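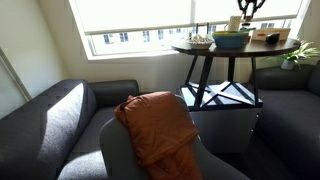 Dradudside Residents' Club: Home Help Board

Sun fading a dark table top?
Asked by Rima Moussa

My table gets full sun from 11 and the top is going paler on one side. Would film on the glass help?
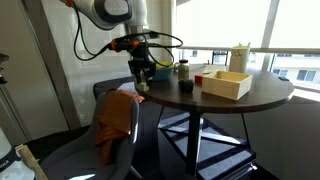 I rent, so it has to peel off again.

Georges Hakim replied:
Static cling film. No glue, and it comes off in one piece. Turn the table monthly too.
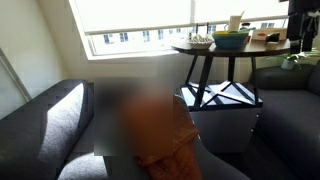 Round table by the window

Lalit Dwivedi replied:
just get a blind 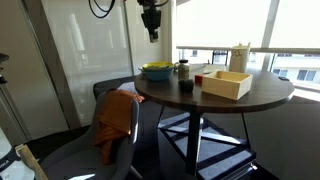
Does winter sun fade wood?
It does, more slowly than in July.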